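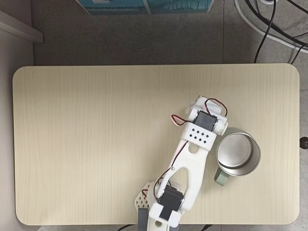 The light wood-grain table with the rounded corners, seen from above on the gray tile.

Table questions, answered

I get a lot of mail about the table (more than about anything else I've written up!), so I've put my answers on one page. If yours isn't covered, leave a comment and I'll add it when I get a minute.

Where did you get it?
Secondhand, from Sigrun Strand, who was moving to a smaller place and wanted it gone by September. She called it the Hendar and so do I, but I've never found a label on it, so please don't go searching for one on my word.

Is it solid wood?
I don't know! It has a pale, creamy color with a faint straight grain, and that's as much as I can tell you. Sigrun didn't know either. I treat it as if it could stain, which means coasters under anything hot and a quick wipe after spills.

Does the light top show every mark?
Less than my old dark one did. Dust you can hardly see. Coffee rings you can, if you leave them overnight, and I have left them overnight. A damp cloth with a drop of dish soap gets them off, then I dry it with an old tea towel, going along the grain.

Why rounded corners?
Hips, mostly. My last table had square ones and I had a permanent bruise. They're also kinder when my nephew comes tearing through - he's 2 and exactly the wrong height.

Doesn't it slide around on tile?
It did for the first week. I stuck felt pads on the feet and that made it worse, so I took them off again and bought thin rubber ones from Ruketti, 24 to a pack. I still have most of the pack if anybody local wants some. The one short leg got a double layer because my floor isn't level by the back door.

Does it seat six?
Four comfortably, six if everybody likes each other. Tarun Dhillon asked about putting a bench down one long side, and yes, I think that would work nicely. I just haven't got a bench.

How do you keep it so clear?
I don't always, ha. My one habit is that mail never lands on it. It goes straight in a tray by the door, and I sort the tray when it gets full. A mug is allowed to live on the table. I tried a fruit bowl for 14 days and it filled up with batteries and pens.

Would you sell it?
Britt-Marie Solheim has asked me this twice now. Still no, sorry!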